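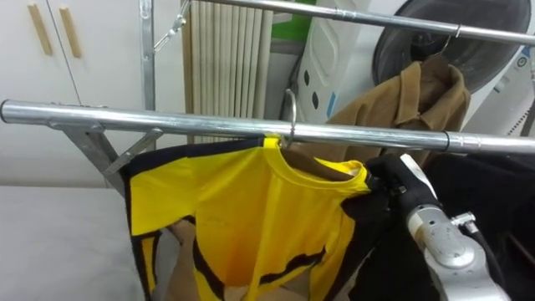 Can a robot do the laundry by itself yet?
It can do pieces of it. Hanging, taking down and moving single garments are within reach for a two-arm set-up like Prornier, as long as you lay out the work area well. A full load from basket to closet still needs you for some of the steps.

Section 8. Garment handling at the drying rack

This is our favorite part of the manual! Cloth is hard for machines – a shirt never has the same shape twice – and watching an arm find a shoulder seam is a real treat. Please read section 7 (emergency stop) before you begin.

Before you start
1. Set the rack on a level floor and lock its legs open.
2. Hang each garment on its own hanger. Wire hangers are fine if the hook moves freely along the bar.
3. Start with short-sleeved shirts. Jackets and coats can wait until the shirts go well.
4. Turn on the room lights. Shiny bars throw bright streaks that can confuse the depth view, so move any lamp that points straight at the rack.

Teaching a shoulder grip
5. Open the Garment menu and choose Shoulder.
6. Bring the hand in slowly from the side, with the fingers bunched.
7. Close on the fabric near the sleeve seam. Take cloth only, never the hanger wire.
8. Press Hold and wait for two beeps.
9. Lift a little. If the shirt slides out, press Release and try again closer to the collar.
10. Save the grip under a name you'll remember. Marianna Olszewski on our test team uses the color of the shirt, and it works great.

Caution: Keep your hands off the rack while the Hold light is on.

Caution: Check that arm cables have slack and can't catch on a hanger hook.

Note: Dark clothes bunched together are still a weak spot. The software may read them as one big garment. Spread them out along the bar, or take them down yourself.

What still needs you
Buttons, inside-out sleeves and socks. Folding works on towels and plain T-shirts, and we're excited about how fast it's getting better, but do check the pile before you put it away.

If the arm stops with code 57, it has lost sight of the fabric edge. Press Release, straighten the garment and go back to step 6. For code 3541, switch off at the wall and see section 12.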